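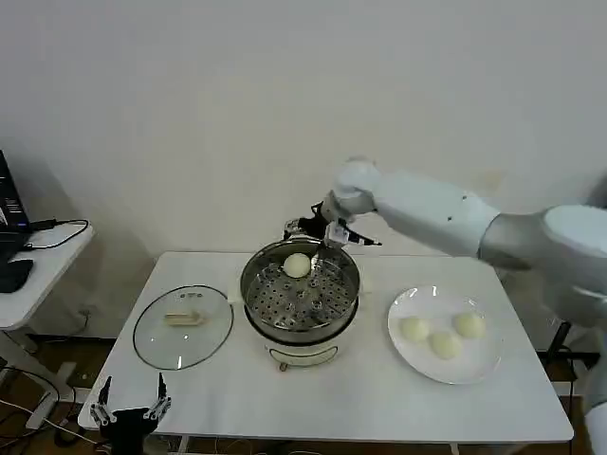
The Bun Situation in Drinville

August 3, 2026

The frozen buns at the Guthrie Street market went up again, to 11 dollars a bag. I remember when they were cheap enough to buy by accident. I bought two bags, because I have principles but I also have a freezer.

Meanwhile the good bakery, the one next to Draker Hardware, is closed until November for "improvements." It had one counter and a bell. I liked the bell. My worry is that they will improve it into a place with stools.

So I've been steaming my own at home. The dough recipe I use wants 59 minutes of rising, a number so exact that I obey it out of fear. Pork filling is still beyond me. Plain ones are fine, especially with chili oil, and especially if you eat them standing up -- plates are for company.

Next week, the bus to Drallia, if it's running.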